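Research > Popular Music > Touring and Live Audiences

3. Announcing the return: how tour dates reach the local listener

In this section we look at the time between the announcement of a concert tour and the opening of ticket sales. Earlier work on touring bands paid most attention to price. We were more interested in the order in which people hear the news, and from whom. Our material comes from the return tour of the four-piece band Grestier, who had not played in the region for 6 years, and from a ticket survey made with the promoter Rebelo in September.

The survey was sent to buyers for all three cities on the tour, and 1,490 of them answered. We removed the answers of people who worked for a venue or for the support act, Fostik. The questions were short, and most people finished them in one sitting.

Figure 3. Work table with patterned cloth; gripper holding white fabric at the end of a folded orange cloth.
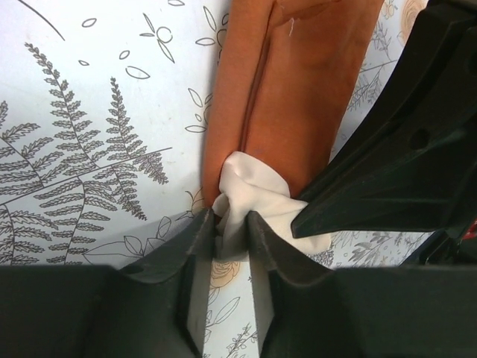
3.1 First news and second news

Many buyers named two sources. The first was usually a friend or the band's own mailing list. The second was a poster, a radio interview or the venue's page, and it was often the second one that made them buy. One person wrote that she "knew already, but did not believe it until the hall said it." We call this confirming news. It was strongest among listeners who had bought tickets for the canceled show at the Providell, a hall with 500 seats, and who had waited a long time for their money.

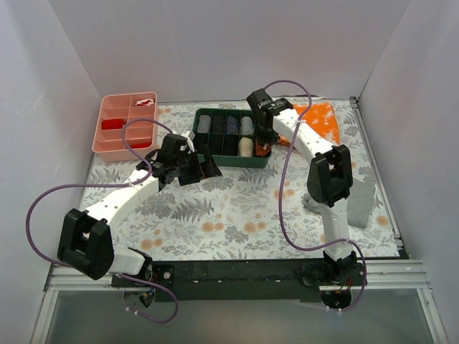 Fiifi Dogbe

The presale needs a separate comment. It lasted 20 hours and was open only to the mailing list. Rebelo considered it a reward for loyal fans, but in the written answers it was described more often as a source of worry. Several people had the code and still could not decide, as their friends did not have it. For a small hall this matters, because listeners mostly come in pairs or groups and nobody wants to hold a single ticket. 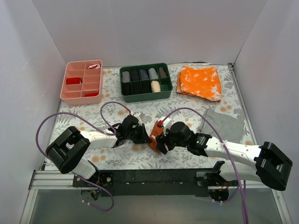
Mahnaz Mirzaei

Added dates are a different case. When a second night was announced in the largest city, some buyers for the first night felt glad for the band, and others felt that they had been hurried. We can not separate these two groups by age or by how far they traveled. The answers to the open question suggest that the wording of the announcement plays a part - "by demand" was received better than "final tickets" - but our survey was not designed to test this, and we return to it in Section 5.

Related items
Support acts and the early crowd
Seated or standing: choices in small halls
What fans keep from a canceled show

Contact | Copyright | Back to top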